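Ticket: Spare fingertips for the Astholm arm – buy now or wait?
Status: Open
Queue: Equipment planning

Entry 1
Hi all! I'm putting together the September order and I'm stuck on fingertips. Pindell sells the gray ones in packs of 4 for $498, and that's a big bite out of our budget (I nearly fell off my chair). Molden has a cheaper set, but they want 28 days to ship and I can't tell from their page if it fits our mount.

Entry 2
Asked Molden about the fit. They want the mount's part number, so I'll get that off the label Saturday when I'm in anyway.

Entry 3
Support at Adjei wrote back and asked what we pick up most, so I told them clothes, clothes and more clothes – knit stuff, mainly, on a padded surface. They also wanted to see the tips we have now near the fabric, so I sent this along with the quote request.

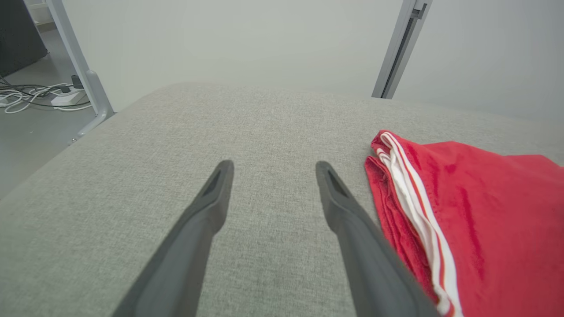

Entry 4
Good news, kind of! Adjei says their soft tips would suit knits, and they'll lend us a pair for 7 days before we pay for anything. Shipping is on us both ways. I'd love to do that first and hold the Pindell order until the loan is over – can somebody with sign-off okay the shipping? I've left the line for spares in the budget sheet for now, marked "maybe."

Still waiting on Molden.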